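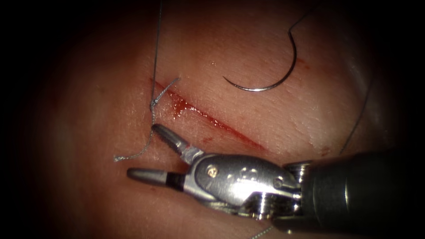
Does the robot do the operation by itself?
The surgeon does all of it, sitting at a console a few steps away, and the arms only go where the surgeon's hands tell them to go.

I'm putting that first because it's what my mother asked me on the phone, and what my neighbor asked me over the fence, and what I asked too, about a minute after I walked into the open day at Sadon. So now it's at the top and I can get on with telling you about my afternoon!

Sadon is the training center out past the Biswas building (if you've ever driven to the garden store on that side of town you've gone right by it, it has the long low roof and the terrible parking). Every July they open the doors and let regular people wander through. I've been meaning to go for years. This time my sister sent me the sign-up link with just the word "GO" and I figured fine, I'm going.

They gave me a sticker with number 735 on it, and I have no idea where the numbering starts. They also gave me a lemon cookie, which was excellent, and a map, which was not. I ended up in a supply hallway twice. A very nice man with a cart walked me to the right door the second time and I think he'd done it for a few other people already.

The demonstration I wanted was at 2 in the afternoon in the big teaching room. The chairs were filling up fast and I got one on the side, next to a couple of nursing students who whispered useful things to me the whole way through (thank you both, you were better than the brochure). The system they use there is called the Tustis. There's a console with a viewer you lean your face into, the arms over the table, and then a big screen on the wall so the rest of us can follow along.

Mizanur Uddin was running the session. He teaches suturing to surgeons who already know how to sew with their own hands and have to learn it over again with these. He has a very calm voice, the kind you'd want reading you the terms of your mortgage. He told us he practiced 80 knots a week when he was learning, and that his first ones were so loose his teacher pulled them out with one tug and didn't say a word.

And then he started working, and I forgot about my cookie.

It's hard to explain how strange the scale is. On the wall those jaws look like something you'd use to fix a truck. Then you look over at the actual table and the tips are tiny, and the needle is this little sliver of a curve that I'd lose in my carpet in two seconds flat. He'd open the jaws, reach in, turn the wrist in a way my wrist has never turned in its life, and all of it looked so unhurried. I kept leaning sideways in my chair to help him, like people do when they're bowling.

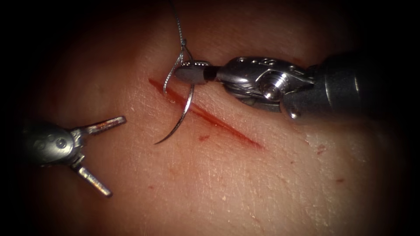 Curved needle in the right-hand driver, left-hand jaws open.

What surprised me most was how much of it is thread management. I sew a little (curtains, one lumpy quilt, Halloween costumes when the kids were small) and I always assumed the stitch was the hard part. Mizanur said the needle teaches you quickly and the thread takes its time. You have to know where the long end is, where the short end is, and which one you're about to trap under the other. I felt very seen by this. I have sewn a curtain to my own sleeve.

The other thing is that he can't feel the thread pulling, at least not on the setup they had there. He goes by looking. He watches how the tissue dimples and how straight the thread gets, and he stops when it looks right. One of the students told me that's what everybody struggles with at first, they either snap the suture or leave it floppy. I asked her which kind she was and she said "snapper" without even thinking about it.

After that they let us line up and try a practice console, with rubber rings and pegs and no needles anywhere near us, thank goodness. You got 3 minutes each. I'd love to report a hidden talent. I picked up one ring, dropped it, picked it up again with the wrong hand, and then spent a good long while trying to move an arm that I'd parked by taking my foot off a pedal. The boy after me, who couldn't have been more than twelve, cleared every peg and asked if there was a harder one.

I did ask Mizanur my question about whether it'll ever do the sewing on its own. He said there are people working on pieces of that, and he'd be glad of some help with the boring parts, but he wasn't going to guess at dates. Then somebody asked him if he ties his own shoes with a fancy knot and he showed us his loafers.

There was a second room with a stand from a company called Stostemness, who make practice pads and training kits, but by then it was so packed that I only saw the backs of people's heads. If you go next year, do that room first! Eat before you go too, the cookies run out. And park at the garden store and walk over, it's ten minutes and you can pick up tomato stakes on the way back, as I did.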